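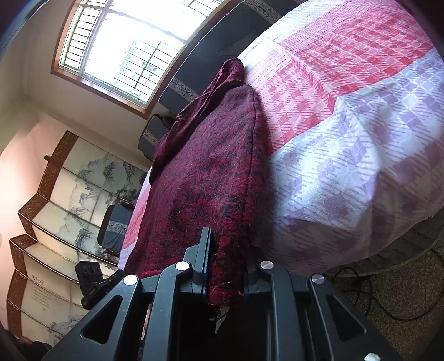 Un tissu rouge foncé et noir au bord d'un lit.

Le fart fait-il vraiment aller plus vite ?

Tu as sûrement déjà entendu quelqu'un dire, au pied des pistes : « Ma planche glisse mal, il faut que je la farte. » Souvent, cette personne vient de tomber. Est-ce la faute de la planche ? On a le droit de se poser la question.

C'est quoi, le fart ?

Le fart (on prononce le « t » à la fin) est une sorte de cire. On l'étale sous les skis et sous les snowboards, sur la partie qui touche la neige et qu'on appelle la semelle. Il en existe en bloc, en pâte, en liquide et même en spray. Certains s'appliquent avec un fer chaud, d'autres avec un chiffon ou un bouchon de liège. Le fer, c'est le travail d'un adulte : il brûle la peau et il peut abîmer la semelle si on le laisse trop longtemps au même endroit.

Sur les emballages, on lit de grandes promesses. Le fart Brerko annonce « une glisse de champion ». Le Plolik, vendu juste à côté dans le magasin, promet « la vitesse pure ». Comment deux produits différents peuvent-ils être tous les deux les meilleurs ? Une étiquette est écrite par ceux qui vendent la boîte. Elle n'est pas forcément fausse, mais ce n'est pas une preuve.

Pourquoi une planche glisse-t-elle ?

Prends un livre et pousse-le sur un tapis. Il s'arrête vite, parce que le livre et le tapis frottent l'un contre l'autre. Cela s'appelle le frottement. Sur la neige, le frottement est beaucoup plus faible.

On a longtemps raconté que le poids du skieur faisait fondre la neige sous ses pieds, et que cela suffisait à tout expliquer. Les scientifiques n'y croient plus beaucoup : quand il fait très froid, ce poids est bien trop petit pour faire fondre quoi que ce soit. Ils pensent plutôt que la surface de la glace est naturellement un peu glissante, et que le frottement de la planche la réchauffe. Il peut alors se former une couche d'eau extrêmement fine. Tout n'est pas réglé, les chercheurs en discutent encore. Méfie-toi donc des gens qui expliquent la glisse en une seule phrase !

Et l'eau, elle aide ou elle freine ?

Les deux. Un tout petit peu d'eau aide à glisser. Trop d'eau, et la planche se met à coller. Si tu as déjà skié en avril, l'après-midi, sur une neige qui ressemble à de la soupe, tu connais cette impression d'avoir du chewing-gum sous les pieds.

C'est là que le fart sert à quelque chose. Il n'aime pas l'eau, il la repousse, et les gouttes s'accrochent moins à la semelle. Quand il fait très froid, le problème change : les cristaux de neige sont durs et pointus, ils grattent. On choisit alors un fart plus dur, dans lequel ils s'enfoncent moins. Voilà pourquoi il y a plusieurs couleurs de fart dans les magasins. Attention, les couleurs ne veulent pas dire la même chose d'une marque à l'autre - il faut lire les températures écrites dessus.

Peut-on le vérifier ?

Aoi Ueda est monitrice de snowboard à Masmont, une station dont le sommet est à 3153 mètres d'altitude. Avec ses élèves, elle a fait un essai le samedi 13 décembre, sur une pente douce de 169 mètres, la piste Arrieta. Ils avaient 2 planches du même modèle, l'une fartée la veille, l'autre pas fartée de toute la saison. Aoi est descendue tout droit avec l'une, puis avec l'autre, et les élèves ont chronométré.

La planche fartée a gagné. « Alors c'est prouvé ! » a crié un garçon. Eh bien non, pas tout de suite. Aoi leur a demandé ce qui aurait pu les tromper, et les idées sont venues vite :

- La trace était peut-être plus lisse au deuxième passage, parce que la neige avait été tassée au premier.
- Aoi s'est peut-être davantage baissée sur la planche qu'elle préférait, sans le faire exprès.
- Le soleil était monté entre les descentes.
- Celui qui tenait le chronomètre a peut-être appuyé trop tard.

Ils ont donc recommencé, en changeant l'ordre des planches, jusqu'à faire sept descentes avec chacune. La planche fartée est restée devant presque à chaque fois, mais l'écart était plus petit que la première fois. Et une fois, c'est l'autre qui est arrivée plus vite. Personne n'a su dire pourquoi.

Que faut-il en penser ? Que le fart a probablement aidé ce jour-là, sur cette neige-là. L'essai ne dit rien des autres jours, ni des autres neiges. Il ne dit pas non plus que Brerko est meilleur que Plolik, puisqu'on n'a pas comparé les deux.

Faut-il farter pour être un champion ?

Pour un coureur professionnel, quelques centièmes de seconde peuvent décider d'une médaille, et les équipes emmènent des spécialistes du fartage avec elles. Toi, si tu fais des virages en chasse-neige, tu ne remarqueras sans doute pas la différence entre un fart ordinaire et un fart très cher. Par contre, une semelle jamais entretenue finit par devenir sèche et blanchâtre, et là, sur les longs plats, tu risques de pousser avec les bras pendant que les copains te doublent.

Autre chose qu'on oublie de mettre en gros sur les boîtes : une partie du fart reste sur la neige, puis s'en va avec l'eau quand elle fond. Certains farts contenaient des produits au fluor, très efficaces mais qui restent très longtemps dans la nature. Ils sont maintenant interdits dans les grandes compétitions. Un fart marqué « vert » ou « naturel » est-il vraiment mieux ? Parfois oui. Regarde ce qui est écrit au dos, en petit, et demande à un adulte de t'aider avec les mots compliqués.

À essayer à la maison

Frotte une bougie sur la moitié d'une vieille planchette, puis fais tomber une goutte d'eau de chaque côté. Penche la planchette doucement. Quelle goutte part la première ? Recommence plusieurs fois avant de répondre, et note aussi les essais qui ne donnent pas ce que tu attendais.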